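Dumoseck Gripper Comparison Guide
Section 3: Setting up a two-arm trial

This section applies to both arms of the trial station and should be read by every operator before a gripper is compared.
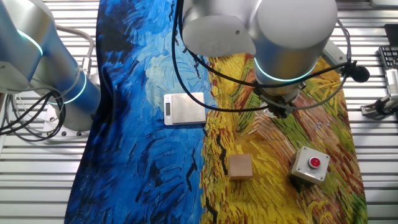
A trial is valid only when both grippers have been given the same objects, the same start positions and the same speed limit. Settings are stored under a trial number, entered on the controller as four digits (for instance, 3772).

3.1 Before you start

1. Switch on both arms and wait for the controller to report Ready.
2. Check that all cables can move freely through the full reach of each arm.
3. Lay the cloth flat. Folds change the height at which the fingers close.
4. Set the scale to zero with nothing on the platform.

CAUTION: Keep hands away from the table while either arm is enabled. Press the stop control at once if a cable is caught.

3.2 Running the comparison

5. Load the Brirneo profile and run 39 picks with the first gripper.
6. Load the Plurngate profile and repeat the same picks with the second.
7. Record each dropped or turned object in the trial sheet. Do not correct its position by hand until the arm has stopped.

Note: Patterned cloths are used to test the camera software — a plain cloth may be fitted when only grip force is of interest.

If error 426 appears, return both arms to the home position and repeat step 1. Changes to stored profiles must be approved by Rasha Khasawneh.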